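# Handgreifer am Cafétisch: Einrichtung und Pflege

Stand: 2021-06-05

Riro ist unser handgeführter Greifer mit zwei weißen Fingern. Vor jeder Aufnahmereihe in Hullton wird er neu eingerichtet. Die Rillenpolster in Magenta sitzen innen auf den Fingern und werden alle 25 Durchgänge mit einem feuchten Tuch abgewischt.

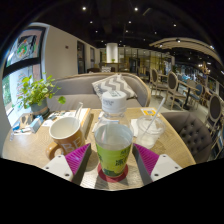 Für Pappbecher stellen wir die Schließkraft auf Stufe 4, für Keramiktassen auf Stufe 7. Mit der höheren Stufe drückt sich ein gefüllter Becher ein, und der Deckel einer Flasche verrutscht beim Anheben.

Die Schrauben der Finger ziehen wir über Kreuz von Hand nach. Steht ein Finger schief, zuerst die Polster abnehmen, dann die Grundplatte lösen und beide Spitzen bündig ausrichten.

Abgenutzte Polster gehen in die Kiste mit der Aufschrift „Resell“. Der nächste Satz ist für November bestellt.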